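Search this journal Enter keywords Go

3. Open baskets and the desk-clearing task

Noemi Villa, Siriporn Siriwan

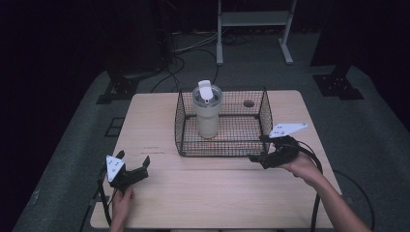 Figure 1. Black wire mesh basket on a pale wood-grain table, with a cream tumbler (clear lid, flip-up straw) standing near the left end.

The question in this part is small. Where do people put the drink? Section 2 covered paper and cords, which behave. Drinkware doesn't. It's tall, it gets picked up and put back all day, and it ends up sharing a basket with whatever was there first.

We kept the basket type fixed for all of the home visits. Wire mesh, open top, rectangular. Lidded boxes were dropped after the April pilot, too many people just stacked things on the lid and called it put away. Same problem Dal Bello had with drawers, though in that study the drawers were deeper and the households bigger.

3.1 Upright or lying down

Tumblers with a straw lid went in upright nearly every time. Makes sense, the spout on these sticks up and no one trusts the seal. Plain bottles got laid flat, often across the long side, and then everything else went on top. The upright ones take up less floor but they make the basket awkward to carry one-handed. Several participants moved the tumbler out first, carried the basket, then went back for it. We logged that as 2 trips even when the second one was short.

Placement along the length was less tidy than we expected. The ends were prefered over the middle, as in Figure 1, where the tumbler is near the left end. Siriwan's reading is that an end gives the cup two or three sides to lean on. Villa thinks it is habit from kitchen cabinets. We did not settle this and the data do not either.

3.2 Small items

Caps, coins, lids, the flat round stuff. These sink to the bottom of a mesh basket and stay there. Against dark wire a dark disc is easy to miss, and at clear-out the small things were the ones left behind. Codes for "left in basket" were added late, so the Sunday visits had to be recoded from notes. Total after recoding was 2144 placements, of which 800 were small items. Large share, but see the limits in Section 5.

A liner would fix most of it. The Brilleck households used a folded dish towel, without being asked, and had an easier time at clear-out. Not tested properly. Should be in the next round.

3.3 Coding notes

Each placement got 4 fields: item, position along the basket, upright or flat, and whether it was touching another item. Touching turned out to be hard to call thru the mesh sides and agreement was poor there. We report it anyway in the appendix but wouldnt lean on it.

Related items
Fenum: cord storage in shared apartments
Shelf height and the second trip
The Hustulance kitchen diary, part one

Contact the editors | Copyright the authors | Back to top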